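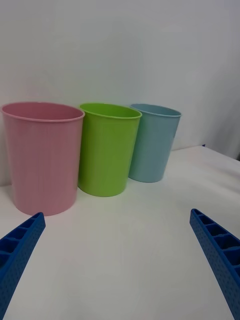

Csenge Szabó
Contributor, Home & Workshop Help
Joined February

Can a robot clear a break room table yet?

I run the office side of a small packaging shop called Wieser. We have one long white table where people eat, and at the end of each shift someone has to deal with the cups and cans left on it. The cups are plastic and get reused, so they need to go to the sink. The cans go in the recycling. It takes a few minutes, everyone hates it, and it mostly falls to whoever is last out.

My boss saw a two-arm robot at a trade show in Juvville and came back asking if we could put one at the end of the table. The quote he brought home was for a lease at 3,021 dollars a month, not counting setup. I'm not asking whether that is a sensible way to spend money. I would like to know whether the job itself can be done by a machine now, without someone standing over it. The objects are nearly always the same: tapered plastic cups in different sizes and colors, drink cans, once in a while a fork. Has anyone here tried it?

Posted November 2022

Pirmin Moser
Top contributor, 810 posts

Short version: yes for the cups, mostly for the cans, no for the part about nobody standing over it.

I worked for two years at Pullen on the test floor, where we had arms sorting returned containers. Here is how your job breaks down.

Upright cups are about as friendly as objects get. The rim is easy for a camera to find, the sides give a little, and soft ribbed fingers close around them without needing an exact position. What makes trouble is cups standing close together. The finger has to go down between two of them, and if there is no gap it pushes the neighbor over. You can teach the arm to come in from the open side, or to slide one cup away first, but it is slower. If your people would leave a hand's width between cups, the success rate would go way up. They won't, of course.

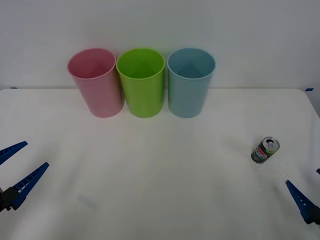
Three cups close together and a can on its side.

A can lying down is a different problem. It can roll when touched, and the metal top reflects light, so cheap depth cameras leave a hole in the data right where you want to grab. The angle matters as well. The fingers have to line up across the body, and if the can is lying diagonally the wrist has to turn to match. Two arms help here, one to block and one to pick, but most setups I saw used them separately on their own half of the table. Then there's the leftover soda. A person feels the weight and carries it level. Our arms did not, and we mopped a lot.

In our last long run we logged 2,552 picks on mixed cups and cans. The cups almost never needed help. The cans were where a person had to step in, and usually for the same reason – the can moved after the arm had decided where it was.

So a robot could do your table if somebody checked on it a few times per shift. Ask the seller for a run on your own cups and your own cans, on your table, under your lights. Bring an open can with some liquid in it. If they only want to show it with their own objects, I'd take that as the answer.

One more thing. A shiny tabletop is bad. Matte white is fine, but pale cups on it can be hard to pick out. Bright green is easy. Light gray or light blue, less so.

Burgi Zaugg
Member, 7 posts

just put a bin at each end of the table. we did this and it fixed maybe half of it. a robot for cups is silly money

Ozan Yüksel
Contributor

I agree with most of what Pirmin wrote but want to add something about the sink. Picking up a cup is one chore. Carrying it to a sink, emptying it, and putting it upside down in a rack is three more, and a fixed arm can't reach the sink unless the sink is beside the table. Look at your floor plan before you look at robots. At Pullstead, where I do maintenance, we ended up with the arm dropping cups into a dish rack next to it and a person pushing the rack to the washer once a day. It has worked well enough that we kept it. Cups only, though. People are told to carry their own cans, and there is a sign.

Setup took longer than the seller said. The arm itself was running quickly, but we kept changing where the rack stood, and each time it had to be shown the new spot. Put tape on the table edges and on the floor early on so that things go back where they belong after cleaning.

The fork will be a problem, by the way. Thin, flat things on a flat table are still hard for wide fingers. Ours pushes them off the edge.

Csenge Szabó

Thanks, all. The sink is on the far wall, so that probably settles the full version. I'll pass on the rack idea and ask whether they will do a test with our cups. Pirmin, did you use a lid or a tray of some kind for the half-full cans, or just mop?

Pirmin Moser

A tray with a raised edge under the drop point. And the mop.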